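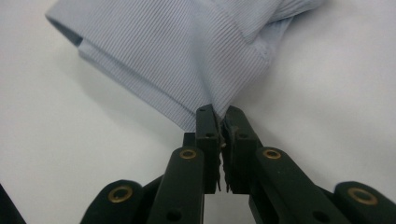
Celeste Urrutia had 40 people through the Trellside workshop at the October open day, and most of them wanted to talk about laundry.

"They come in expecting welding," she said. "Then they see us picking up a sleeve and they stay."

Trellside works on handling soft goods. Urrutia runs the demonstrations with Xiaoqing Cheng, who joined from Zornholm 3 years ago and looks after the grippers. Cheng said ribbed knits are harder than they look. "The ribs slide against each other. If you pinch too little, it slips out. If you pinch too much, you get two layers when you wanted one."

Visitors were allowed to try the hand-held tool themselves. Cheng asked them to pinch, lift and set down, and to go slower than they thought they needed to. A retired tailor, Renato Cisternas, stayed until four o'clock.

"I told them to go in near the seam," Cisternas said. "Cloth is steadier there. They wrote it down, so maybe I was useful."

I asked Urrutia when a machine would fold a shirt without help. She would not give a year. The group's target for the winter is 1000 recorded picks on knitwear alone, and after that they will start on linings, which Cheng is not looking forward to.

"Linings are slippery and they're thin," Cheng said. "I'd do towels for another year if they let me."

The next open day is planned for spring. Urrutia wants more chairs and a second table by the door.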